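Notes for week 2, 29 September 2025
Instructor: Young-sook Hwang

# Repair, Ownership and the Life of Household Goods

Last week we looked at how people decide to buy a durable good. This week is the other end: how long they keep it, and what happens when it stops working. Please read the Fasholm case before class, because the exercise at the end of these notes uses it.

## 1. What we mean by a durable good

A durable good is something a household buys and uses over several years. Stoves, bicycles, computers, sofas and washing machines all count. Food and soap do not. Clothing sits in between, and different textbooks put it in different places. In this course we treat winter coats and shoes as durable and everything else in the closet as not.

Economists are interested in durable goods for a simple reason. The buyer pays once and gets the use of the thing over a long time. That makes the purchase easy to put off. When people are worried about their jobs, they go on buying bread, but they keep the old refrigerator for another year. Sales of durable goods rise and fall much more than sales of food.

There is a second reason, and it is the one we care about this week. A durable good can break while it still has value. The owner then has to choose between paying to fix it, paying to replace it, or going without.

## 2. Service life, physical life and economic life

Three terms get mixed up in student papers every year. Keep them apart.

**Physical life** is the time until the object can no longer do its job at all, even with reasonable repair. A cast iron pan has a very long physical life. A cheap umbrella has a short one.

**Economic life** is the time during which keeping the object costs less than replacing it. An old car may still run, but if it needs a new part every month, its economic life may be over.

**Service life** is the time the object is in fact used. It is often shorter than both of the others. People give away working furniture when they move. They replace phones that still make calls. A dress goes out of style with no wear on it.

When you write about why something was thrown out, say which of these came to an end. "It got old" is not enough for an answer.

## 3. The repair decision

The basic model is short. The owner compares two costs.

The cost of repair includes the part, the labor, the trip to the shop and the time without the object. It also includes the risk that something else will fail soon after. The cost of replacement includes the new price, delivery, and the trouble of choosing, minus whatever the old one can be sold for.

If repair costs less per year of expected use than replacement does, the model says to repair. Note the words *per year*. Suppose a washing machine can be repaired for a quarter of the price of a new one. That sounds cheap. But if the repair gives two more years and the new machine would last 13, the owner pays more per year by fixing it. Work this through on paper until you are comfortable with it. It comes up on the midterm in October.

The model leaves out several things that matter in real households:

- Cash on hand. A family that can't pay for a new machine today may repair the old one three times, and pay more in the end.
- Attachment. People repair clocks, instruments and chairs that came from a grandparent at a cost no model would support.
- Information. Most owners do not know what is wrong. They only know that it won't start.
- Skill. An owner who can do the work pays nothing for labor, and often enjoys it.

## 4. The problem of information

Information deserves its own section. When you take a broken appliance to a shop, the repairer knows more than you do. You can't easily tell whether the part needed replacing, and you may not be able to tell afterward whether it was replaced. Economists call a service like this a *credence good*. The same word is used for some kinds of medical and legal advice.

A credence good can go wrong in two directions. The repairer can do too much and charge for work that wasn't needed. Or the repairer can do too little and charge for the full job. Customers know this, and some of them stay away from repair altogether, even when an honest shop would have saved them money.

Shops have several ways to answer the problem. They can charge a fixed fee to look at the object, separate from the fee to fix it. They can hand back the old part. They can offer a guarantee on the work. Reputation in a small town does much of the same job with no paperwork - if everyone knows the shop, a bad repair is expensive for the owner of it. 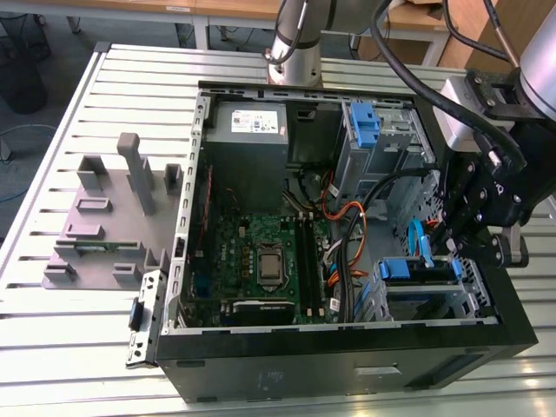 The design of the object matters as well. Some goods are built in separate units that can be taken out one at a time. Others are glued or sealed and must be replaced as a whole. We call the first kind *modular* and the second *integrated*. A bicycle is close to fully modular: a rider can change a wheel, a chain or a saddle with hand tools and parts from different makers. An electric toothbrush is usually integrated.

Modular design lowers the cost of repair in two ways. The part is cheaper than the whole, and finding the fault is easier, because a suspect part can be swapped for a good one. It also helps a market in used parts to form. On the other side, modular goods tend to be larger and heavier, and they have more joints where something can come loose. Makers do not choose integrated design only to sell more units. Some buyers really do want the thinner or lighter product.

## 5. Case: the Fasholm kettle

Fasholm made an electric kettle in two versions. The first had a base held on with ordinary screws and a heating element that could be ordered by mail. The second looked the same from outside, but the base was sealed. It sold for less.

The company had expected buyers to prefer the first version once they learned that parts were available. Most did not. Shoppers compared the two prices on the shelf, and few of them asked about parts. The people who bought the first version tended to be older, and many had owned an earlier Fasholm kettle.

A retailer called Zemonari then tried something different. It put a card next to each kettle giving the price per year of expected use. The dearer kettle had the lower number on its card. Sales of the first version went up in the stores with cards and stayed flat in the stores without them.

Two cautions before you use this case in an essay. The stores were not picked at random, so the ones with cards may have had different customers to begin with. And the expected life printed on the card was Fasholm's own estimate. A shopper had no way to check it.

## 6. Going without

Students often forget the third choice. A household can let a broken thing stay broken. The second television goes to the basement. The bread machine sits in a cabinet. Surveys tend to miss this, because the household still answers "yes" when asked if it owns one.

Lò, a neighborhood lending service that we will read about in week 8, grew out of this habit. Members bring in tools and small appliances they no longer use, working or broken, and borrow what others have brought. The broken items are sorted by how hard they are to fix. Soteo runs a similar service but charges by the day and accepts only working goods. Think about which of the two is more likely to attract items of good quality, and why. There is a case to be made for either.

## 7. Exercise for class

Work in pairs. Bring your written answers; a single page is plenty.

1. Choose one durable good in your own home that has been replaced. Say which of the three lives in section 2 had ended. If you are not sure, say what you would need to know.
2. A repair shop offers to fix a lamp for a fixed price before looking at it. Who gains from this and who loses, compared with a shop that looks first?
3. Redo the washing machine comparison from section 3, but let the repair give 9 more years in place of two. Keep the other numbers. Does the answer change?
4. In the Fasholm case, suggest one change to the way the cards were tried out that would make the result easier to trust.

For question 3, use the new machine's price as 100 and work from there. You do not need real prices, and you can leave out interest. We will add interest in week 4, when we cover discounting.

## 8. Terms to know

**Durable good** - used over several years, paid for once.
**Service life** - the time an object is in fact used.
**Credence good** - a good or service whose quality the buyer can't judge well even after buying it.
**Modular design** - built from units that can be replaced one at a time.
**Integrated design** - built so that parts can't easily be replaced.

Papers on the first topic are due at the start of the week 4 class. Put your name and section on every page, and staple them.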